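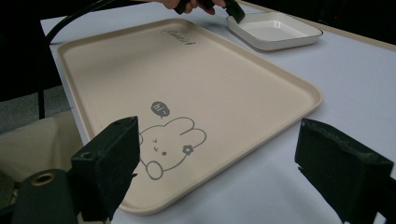

The bunny tray on the table

Print this page | E-mail this page

Search the help pages Enter keywords Go

Mobile deposit says "accepted" but the money isn't there

Posted by Yolandi Mahlangu, 2nd May

Hi all, hoping somebody has been through this. I sell trays and other kitchen bits from home and one of my regular shops still pays me by paper check. I've been using the Skovora app on my phone to put them in, and it's been great up to now. Take a picture of the front, take a picture of the back, done. Last week I sent in one for $1,558 and the app said "accepted" right away, but only $491 of it is in my available balance. The rest shows up in gray with no date next to it. I've logged out and back in, I've updated the app, I even deleted it and put it back on (which made me set up my fingerprint all over again, grr). Did I do something wrong with the photo? And can I just take the paper check to a branch and start over?

Yolandi
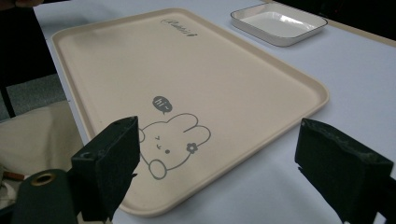
Replies to this post

Uriel Ocampo

Please don't take it to the branch! If the app took it and you hand the same check to a teller, you've deposited it twice, and that can get your mobile deposit switched off while they sort it out. I did it by accident in January with a check I'd forgotten I'd already snapped, and it was a real headache.

I don't think your photo is the problem either. When mine have been blurry the app just kicked them back and asked me to try again. What you've got sounds like a hold. They let you have part of the money now and keep the rest back until the check clears with the other bank. Mine do that when a check is bigger than what I normally put in. Tap on the gray amount itself, not the little arrow beside it, and on my phone a second screen opens with the release date. If yours doesn't show one, use the message button in the app and ask them for the date in writing. I got an answer in 20 minutes, but that was a quiet morning.

Hang on to the paper check until the whole amount has posted. I write "mobile" and the day on the front in pencil and stick it in an envelope.

Hedvig Magnusson

Same thing happened to me, so annoying. I switched to Wirkov and never looked back.

Kgomotso Botha

Uriel's right about the hold. One more thing to check is the back of the check. Some banks want "for mobile deposit only" written under your signature, and if you left it off, it can go to a person to look at by hand, and that adds time. Mine sat for over 34 hours once for that very thing, and then it went through fine. Also, if the shop pays you regularly, ask if they'd do a direct transfer. I asked two of mine and one said yes on the spot. The other one still mails me checks, folded in half, of course!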